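Planning Guide for Bin-Picking Cells
Section 2: Setting the Budget and Ordering Parts

Monday, October 21, 2019
By Mekdes Feyisa

Complete this section before you ask for quotes. You will need the floor plan from Section 1 and a list of the parts the cell must pick.

1. Write down the heaviest and the smallest part on your list. Size the arm for the heaviest part plus the gripper, cables and hoses.

2. Enter the arm and controller on one line of the worksheet. Enter the gripper on its own line. Grippers are replaced more often than arms.

3. Set aside $3,000 for the bin, table and clamps.

4. Set aside $500 for cables, hoses and ties.

Note: The Rostthorpe and Leven sites share one spare gripper. Check with Getachew Gebru before you order another.

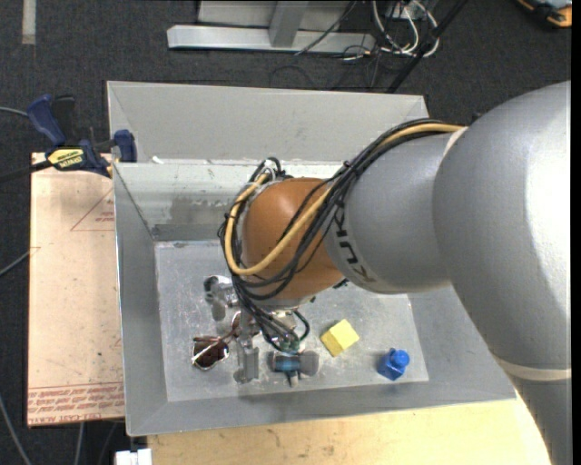 5. Choose the bin before you choose the table. Measure the outside of the bin at the rim and at the base, and allow space on at least one side for a clamp. A bar clamp near the corner, with its pad against the side of the bin, costs little and can be moved when the layout changes. Sloping walls take up floor area inside the bin, so use the inside floor size when you work out how many parts will fit. If you plan to pick mixed items, such as pipe fittings and sunglasses in one bin, budget for test parts of each shape.

6. Measure the cable run along the arm with every joint at its farthest position. Add slack at the wrist before you order.

Caution: Do not order cables to the straight-line length. A short cable can pull out of its connector when the wrist turns.

7. Allow 9 weeks between the purchase order and the first power-up. For a March start, send the order before the end of the year.

8. Save the finished worksheet in the Zutlow folder and send a copy to purchasing.

Note: Floor work and electrical work are not part of this budget. See Section 4.

Related items
Section 1: Measuring the Floor Space
Section 3: Comparing Quotes
Section 4: Power and Floor Work
Motaung Site: Spare Parts List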